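Nov 7, 2018

I gave the four-day sourdough plan another go, mostly because Raquel Bastos keeps telling me it changed her life. I have my doubts. The Grukgate loaf costs 37p more than it did in July and tastes the same, so I can see why people want to bake their own.

But the sums never include the oven. Mine was on for 41 minutes, plus 20 to heat up, and the flour wasn't cheap either.

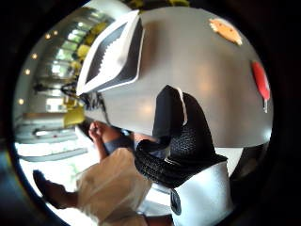
Then there's the claim that it's easier on the stomach. Says who? The Ospina leaflet mentions "studies" and names none of them. I ate half the loaf and felt exactly as I do after toast — full, and a bit sleepy.

I'll feed the starter until the flour runs out.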